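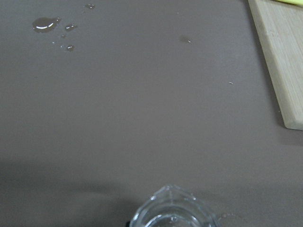 Ticket: Votes not counted for contestant in Friday show
Status: Open, waiting for vendor
Opened by: Liam Keogh
Assigned to: Diarmuid Mac Carthaigh

Liam Keogh wrote:
Hello, I moderate the fan forum for the cooking competition on Terkik. Since the Friday episode many viewers write to us that their vote for Crăciun is not counted. They press the vote button, they get the green tick, but in "My votes" there is nothing. For the other contestants it is working. People are already saying that the channel wants her out, so please look at it soon.

Diarmuid Mac Carthaigh wrote:
Thank you for the report. Please tell me which app version these viewers have, and if they vote in the app or on the website.

Liam Keogh wrote:
I asked in the forum. All of them use the app, Android and iPhone both. On the website the vote is saved normally. I tried it myself with 2 accounts, same result. 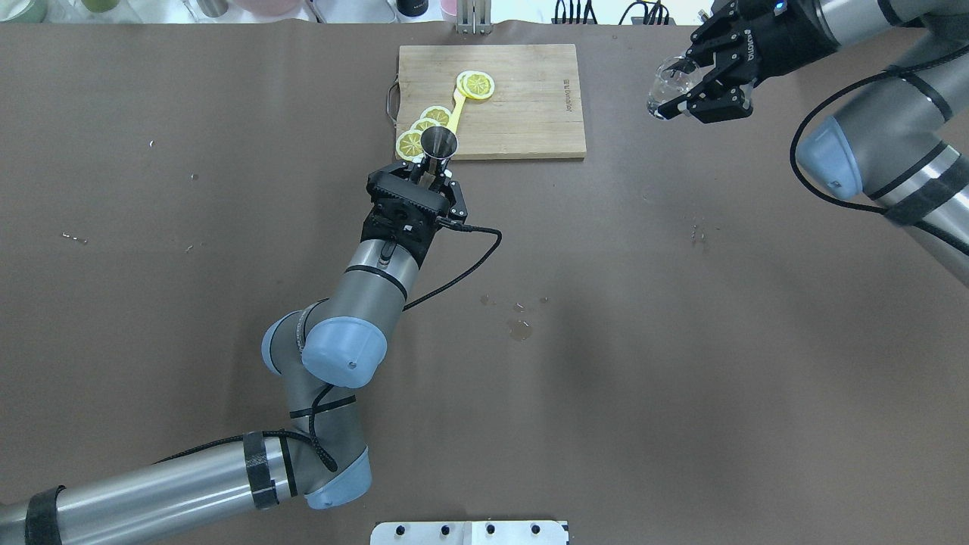 Diarmuid Mac Carthaigh wrote:
I could repeat the problem on my test phone. The app sends the name of the contestant with the vote, and the letter "ă" arrives broken at Rillidex, who do the counting for us. The vote is then put in a list of rejected votes. There are 1,002 votes in this list at the moment, all for the same contestant. They are not deleted.

What I did until now:
- Changed the app setting to send the contestant number and no name. It takes up to 15 minutes to reach all phones.
- Asked Rillidex to count the rejected votes again before the Gruscombe round closes.
- Test after the change: 2 votes sent, 2 votes saved.

Liam Keogh wrote:
I can confirm, my vote is now in the list. Must people vote again?

Diarmuid Mac Carthaigh wrote:
No, please ask them to wait. I keep the ticket open until Rillidex confirms the recount.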